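Reunión de seguimiento de compras y equipamiento
Acta resumida

Asistentes: responsables de operaciones, compras, recogida de datos y administración. Se conecta a distancia el equipo de Rumodau.

1. Aprobación del acta anterior
Se aprueba sin cambios. Queda pendiente el inventario de cables y soportes, que pasa a la próxima reunión.

2. Pinzas de mano
Operaciones informa de que el parque actual es de 20 pinzas de mano. Se piden 5 más para cubrir las tareas domésticas: recoger, guardar en caja y ordenar objetos pequeños. Compras ha recibido dos ofertas, de Drulent y de Mustonen. La primera incluye las almohadillas de repuesto; la segunda las factura aparte, con un plazo de entrega más corto.
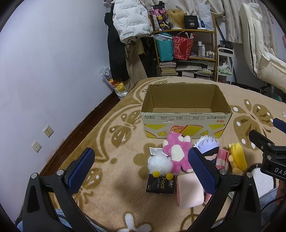

Rumodau, abril – Tarea de guardado sobre la cama, con la caja de cartón abierta y vacía y los objetos delante: peluches y pañuelos, entre otros. El equipo de Rumodau señala que los artículos blandos y los rígidos exigen aperturas distintas, y pide que las pinzas nuevas lleven almohadillas texturadas como las actuales.

Se acuerda comprar las 5 unidades a Drulent, siempre que confirme por escrito el precio de los repuestos. Si no hay respuesta antes del cierre del mes, se pasará el pedido a Mustonen.

3. Consumibles
Las almohadillas cuestan 39 euros el juego. Administración propone una línea propia en el presupuesto, ya que hasta ahora se cargaban a mantenimiento general. Se aprueba. Operaciones llevará un registro de cambios por pinza.

4. Objetos para las tareas
La lista de objetos tiene 163 referencias. Recogida de datos pide renovar una parte – sobre todo cajas de cartón y envases pequeños – y mantener los peluches. Se autoriza la compra en comercios locales, con tique y sin pedido previo. Las cajas se reutilizarán mientras cierren bien.

5. Brotwood
Se revisa la propuesta de Brotwood para alquilar un brazo de sobremesa. Falta el coste del seguro y del transporte. Se aplaza la decisión y compras solicitará un presupuesto completo.

6. Ruegos y preguntas
Rumodau pregunta si puede quedarse con dos de las pinzas nuevas. Se decidirá cuando lleguen.

Se levanta la sesión a las 12:40.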